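Report on the Open Day at the Rusotum Handling Laboratory
Course: Introduction to Automation, Section 11
Submitted by: Percy Zapata
Date of visit: Jul 17, 2019

1. Purpose

The visit was part of the course requirement to observe one automation project outside the classroom and to report on it in writing. The group attended the open day held by Rusotum, which builds gripping tools for household and light warehouse work. This report covers the Vumilau project only. The conveyor demonstration in the second hall is covered in the report by the other half of the section.

2. Background

Rusotum was founded in 1981 as a repair shop for packaging machines. It moved to its present building in 2000 and began making its own end effectors there. Vumilau is its current research project. The goal is to collect recordings of ordinary household tasks done with a hand-held gripper, and to use the recordings to train a robot arm that carries the same gripper. The operator holds the tool and does the task directly. No arm is present during recording, so the work can be done in a furnished home without any installation.

The presentation gave the size of the current set as 279 accepted recordings. A recording is accepted if the fingers remain in view for the whole task and the start and end positions are marked. The acceptance rate was not given. We asked for it and were told it varies by operator.

3. The tool

The gripper has two jaws that close toward each other. The camera looks down between them. During recording, the camera view and the jaw opening are saved on the same clock. The opening is measured at the jaw mount and not at the fingertips, so finger bending does not appear in the data. The presenter confirmed this and said that it matters mostly with heavy objects.

Finger pads are replaceable. Smooth pads were used in the first months of the project and were dropped in December in favor of ridged ones, which hold thin plastic better. The material of the pads was not discussed.

4. Work in a furnished room

The main part of the presentation dealt with waste handling. The task has two versions: placing an item in a bin, and taking an item out of it. The second is considered harder. The walls of the bin limit the angle of approach, and the items touch one another.
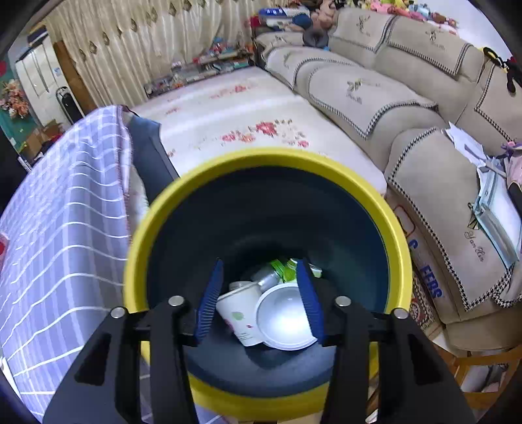
Figure 1. Gripper over the bin, with a paper cup and a white plastic bowl visible between the fingers.

Three points from the discussion of this task are recorded below.

Lighting. The inside of the bin is dark navy and stays in shadow, while the bowl and the cup are bright. Exposure set for the room may lose detail at the walls. Rusotum keeps exposure fixed during a recording and accepts the loss.

Lens. The view is very wide, and straight edges near the border come out as curves. The correction is applied later in software. Operators work by direct sight and do not look at the camera view.

Overlap. The small silvery grey bottle lies across the cup, and the green-and-white bottle is partly hidden behind the other items. For a removal task, the order of picking has to be decided before the first grasp. In the Vumilau procedure the operator takes the uppermost item first. The order is written in the task sheet.

5. Software

Recordings are sorted in a program called Hindance, which was shown on a projector. It plots jaw opening against time and lets the reviewer mark each grasp. Review takes longer than recording. A second tool, Türkmen, compares two recordings of the same task, but it was not running during our visit.

6. Remarks

The question period was short, and two of our prepared questions were not reached: how the weight of the hand tool compares with the version on the arm, and whether left-handed operators are reviewed separately. Both have been sent to Rusotum by e-mail. Any reply will be attached as an appendix.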